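Search this site Go

Paying off the van

2018-07-29 – by Matěj Říha

I made the last payment on the van in July, after 42 months. 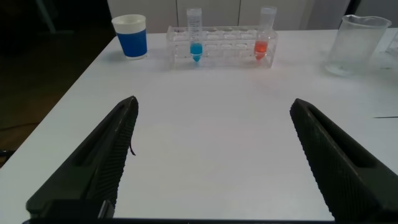

My sister thinks I should have kept the savings and let the loan run to the end. She may be right. I had two extra payments of 1,000 set aside and put both toward the balance, which left me short when the brakes needed work in Vunville.

I still prefer it this way – the bill is gone and the title is in a drawer. Next I want to put the same amount away each month for tires and a new clutch. The shop in Peñalver gave me a fair price on both.

Last updated: 2 days ago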